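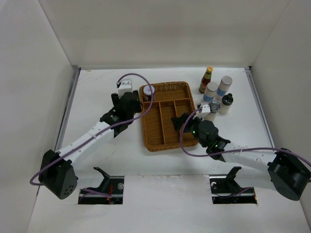
Castden Two-Arm Collection Bench: review after 147 sessions

The Castden bench is sold as a complete station for recording manipulation examples: two small arms, a white enclosure, a camera on each gripper, a fixed camera for the overview, and recording software. We bought one to collect training data for a sorting and packing policy and have used it daily since May. The work in this review is mostly tray loading, in which bottles and jars from a kitchen shelf are placed into a divided wicker tray. We have also run it on folding cloths and stacking cups, with less to report.

Setup

The bench arrives in 2 crates. The enclosure walls go on last, after the arms have been bolted down and the cables routed. The manual puts these steps in the opposite order, and following it means reaching over a wall to tighten the base bolts. Allow one working day, including calibration.

The calibration routine moves each arm through a fixed set of poses and then asks the operator to touch the grippers to marked points on the table. It takes 4 minutes per arm and has to be repeated after any change to a camera bracket. The brackets are light and hold their angle well in normal use. A firm knock against the tray will shift them, and the software does not detect this. We now compare the gripper camera views against a saved reference picture at the start of every session. The bench should do this by itself.

Arms and grippers

The links are white and perforated, which keeps the weight down. The base motors are black cylinders set at the front corners of the table. With the tray in the middle, both arms reach every compartment, but the back corners of the enclosure are only usable with the wrist nearly straight. Objects placed there tend to be approached the same way in every example. If variety of approach matters to your policy, keep the starting positions forward of the tray's back edge.

Grip force is adequate for jars and plastic bottles. A full glass sauce bottle is near the limit. It can be lifted by the neck, but it swings, and the operator has to wait for it to settle before lowering it. Those pauses go into the recording. We left them in for the first batch and the trained policy reproduced them with light bottles as well, so we now tag tall bottles as a separate object group.

The fingers are black and open in front, which gives the gripper camera a fair view of whatever is between them. Short jars with metal lids are the exception. The lid reflects the enclosure lighting, and at close range the top of the jar can wash out to plain white. Lowering the exposure fixes the lid and darkens the tray weave too much. We settled on a middle value and accept some loss at both ends.

The cables

The purple camera cables are the weakest part of the design. Each one leaves the gripper camera, hangs in a loop, and returns along the arm to the base. The loop is needed for wrist rotation, but at the supplied length there is too much of it. On the left arm it can drop over the tray wall during a low reach. It caught on the wicker in several early sessions and dragged the tray a short distance each time.

Castden supplies four clips per arm. They hold the cable against the link but do nothing for the loop itself. We replaced them with a sleeve from Tanico and shortened the slack until the wrist could just complete its full turn. No catches since. Buyers should not have to do this to a bench at this price.

Cables also show up in the overview camera's picture. In principle a policy could learn something from their position that has nothing to do with the task. We tested this in a small way by training on recordings made before and after the sleeve was fitted and swapping the evaluation setups. Success dropped slightly in both directions. The effect was too small for us to say more than that.

Enclosure

Plain white walls and a white table make for easy recordings. Backgrounds are constant, shadows are soft, and colored objects separate cleanly. White objects do not. Two white containers standing one in front of the other are hard to tell apart in the overview camera when the only difference is the label. The same goes for a white lid seen from the side against the back wall. We asked Castden for a gray table insert and were told none is planned. A sheet of matte gray card does the job, though it lifts at the corners and has to be taped.

The table surface marks quickly. Scuffs do no harm to the data, and ours has plenty, but they do not wipe off with anything we tried.

The 2 cut-out slots at the front of the table leave some of the mechanism exposed. Keep small items away from them. A bottle cap went into the left slot in our second week, and getting it out meant removing the front panel.

Recording software

Each example is stored as a folder with three video streams, joint positions for both arms, gripper state, and a short text file for the task instruction. Streams are time-stamped from a single clock. We checked the alignment by tapping both grippers on the table and comparing the streams with the joint data, and found no drift over a full session.

Operators start and stop recording with a pedal. There is a second pedal for marking an example as failed, and it sits too close to the first. Several good examples were thrown out by a misplaced foot before we moved the pedals apart. The software has no undo for this. Failed examples are deleted at once, with no option to keep them, and anyone who wants failures for training a success classifier will need to mark them by hand in the notes field.

The scene reset prompt is the best feature. Before each example the software shows a target layout, and the operator places the objects to match. Layouts can be drawn at random within limits set for each object. We run blocks of 100 examples with one tray position and several object sets, then move the tray and start again. Operators who placed objects by eye, without the prompt, drifted toward a tight cluster on the right side of the tray within a single block.

Exporting to other formats works for the common ones. The converter is slow, and it stops without a message if an instruction file is empty. Run the checker first.

Compared with the Barros kit

We used a Barros kit before this one. It has stronger arms and a better gripper, and it will hold a full glass bottle without any swing. It comes with no enclosure and no gripper cameras, and its streams have to be aligned afterward. For our work the time saved on alignment matters more than the extra grip force. A lab handling heavier objects would likely decide the other way. The Clemell bench is closer in concept, but we had it on loan for too short a period to rate it.

Faults and support

One wrist motor on the right arm failed and was replaced under warranty. Support asked for the log files and shipped the part without further questions. Swapping it took an hour, plus calibration. The gripper indicator lights were useful here: they stayed dark on the affected arm while the software still listed it as connected.

Ratings

Build: good, apart from the cables
Arms and grip: adequate for light household objects
Cameras: good, weak on reflective lids and white on white
Software: very good for recording, fair for export
Value: fair

We would buy the bench again for light tabletop tasks, and we would order the Tanico sleeves in the same week. Firmware should be updated before the first calibration, as the update clears the stored values.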